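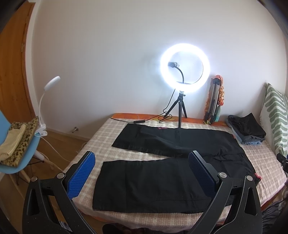 The demonstration at Brarnik was listed for ten in the morning and began at twenty past. Hendrik Stevens used the interval to read the visitor sheet twice. It gave the name of the firm, the location of the fire exits and the title of the session, which was Garment Handling: From Hand to Machine. He had come from Jirnadholm on the early train to decide whether his laundry should rent two folding arms for the winter.

Nayara Fontes met the group in the corridor and handed out lanyards. There were four visitors. Two were from a hotel supplier called Zesora and kept their coats on. The fourth, Shih-chieh Hsiao, had a notebook with a ruler clipped to it and asked whether the arms were calibrated daily or weekly.

"Daily," said Fontes. "Before the first garment."

She explained the order of work. A person folded clothes at home, on a bed or a table, using a gripper held in the hand. The gripper had two fingers with blue pads, the same as those on the arm. The recordings were checked, sorted and used to train the arm. The set for trousers held 1,080 folds, of which 800 had passed the check.

"What happened to the rest?" asked Stevens.

"The pads left the picture, or the cloth slipped, or somebody finished the job with a thumb."

Rosângela Coutinho was already seated at the far table with a gripper in her right hand. She had recorded a good part of the set in her own bedroom, in the evenings, and had been asked in to show visitors how it was done. A pair of black trousers lay flat in front of her. She closed the pads on the hem of one leg, lifted, carried it across to the other leg and opened the pads. She smoothed nothing. Then she took the waistband and brought it down to the knee.

"Why don't you flatten it?" asked Hsiao.

"The arm can't flatten it. If I flatten it, the arm learns to wait for a flat pair."

Stevens was invited to try. The gripper was lighter than he expected and the squeeze was stiff. His first attempt caught both layers and dragged the whole garment towards him. His second closed on air. On the third he held the hem, but let go too high, and the leg landed at a slant.

"That would pass," said Coutinho.

"It's crooked."

"It's folded. Crooked is a different column."

The arm stood behind a waist-high screen. Severino Cantero, who ran it, laid out a second pair of trousers and stepped back behind a yellow line. He pressed a green key. The arm descended, stopped a little above the cloth, moved left and stopped again. One of the Zesora men looked at his telephone. The arm then took the hem cleanly, carried it across and released it at a slant.

Stevens looked at the slant for some time. It resembled his own.

"It does that with black," said Cantero. "The edges are hard to find. Grey is better."

"Most of our work is black," said Stevens. "Waiters."

Cantero wrote this down. He ran the cycle again with the same pair, and the second fold was straight – the waistband came down a finger's width short of the knee. Hsiao measured the gap and entered it in his notebook. He asked for the gripping force, the pad material and the name of the controller. Cantero gave him the first two. The controller was a Hsu, he said, but an old one, due to be replaced in January.

Fontes collected the lanyards at noon. The Zesora men left for their car. Stevens stayed by the table, where Coutinho was shaking out the trousers for the afternoon group.

"Do you fold like that at home?" he asked. "When you aren't recording?"

"I hang them up," she said.

He asked whether he might have one more go. She passed him the gripper and laid the pair down again, with one leg nearer to him than the other – and he bent over the table and opened the pads.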